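Grilosora Supper Club - Minutes of the August meeting

Place: the kitchen at Nollberg Hall
Start: 6:30 p.m.
Present: 11 members. Rosario Carbone led the meeting. Xu wrote the minutes.
Apologies: two members sent a message that they are traveling.

1. Minutes of the last meeting

The minutes were read and accepted with one correction. In the part about the potato salad it was written "sour milk", and it must be "sour cream". Xu is sorry for this mistake.

2. Money

The club has 1,542 dollars in the account. From the July lunch we received 228 dollars after all costs were paid. The bill for the new oven trays is not yet in these numbers, because the shop has sent it to the old address. Rosario will call the shop and ask for a new copy.

A member asked if we can lower the price of a plate for children under six. It was agreed that small children pay half, starting with the next supper.

3. Menu for the autumn supper

This point took the most time. Three dishes were tasted before the discussion.

Baked meatballs with cheese inside. Everybody liked the taste, but the cheese ran out of many of them in the oven. Rosario proposes to freeze the cheese cubes for one hour first and to close the meat well with wet hands. Agreed to try again.

Stuffed mushrooms. The filling of bread crumbs, garlic and parsley was good. Some members found it too dry on the second day, so this dish should be baked only on the same day. Agreed for the menu.

Small corn cakes with green onion. The opinions were different. Four members wanted more salt and one member wanted less. The recipe stays as it is, and we put salt on the table.

There was also a proposal for a bean dip, to have something for guests who do not eat meat or cheese. Xu will bring it next time in two versions, one with lemon and one with smoked paprika.

For the dessert we keep the apple squares. The pan should be lined with paper this time - last year the first row could not be taken out in one piece.

4. Quantities and shopping

We plan for about 30 guests. It was decided to count four meatballs, two mushrooms and two corn cakes for each person, and to make one extra tray of corn cakes, as they are cheap.

The meat will be ordered from Trurkia, like before. Their price went up a little, but the quality is good and they deliver to the back door. Vegetables we buy at the market in the morning. Paper napkins are still in the cupboard from spring and no new ones are needed.

Members who shop should keep every receipt and write their own name on it. Receipts without a name were a problem in July.

5. Kitchen matters

The left oven is hotter than the right one. Please turn the trays after half of the time, and do not put the corn cakes on the lowest shelf. The big mixer must be cleaned also under the arm. A label with the cleaning steps will be put on the wall.

Two serving spoons and the lid of the blue pot are missing. Please look at home.

6. Allergy cards

Each dish will have a card with its main ingredients. The cards must name milk, egg, wheat, nuts and sesame if they are inside. Rosario writes them by hand and Xu checks them against the recipes.

7. Other business

The recipe booklet of the club was discussed shortly. Members can send recipes until the next meeting, one page for each, with cup measures and oven temperature in Fahrenheit.

The next meeting is at the same time and place. The meeting closed at 8:15 p.m.

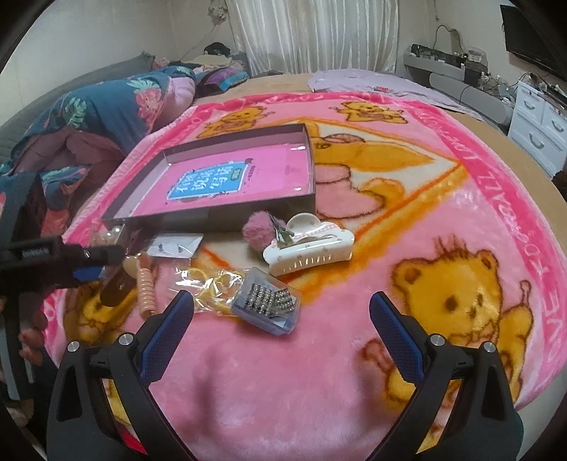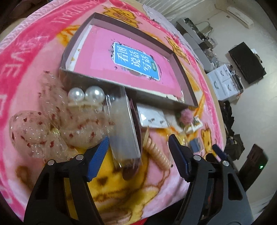
Both photos: pink blanket with cartoon animals, and a box with a bright pink print inside.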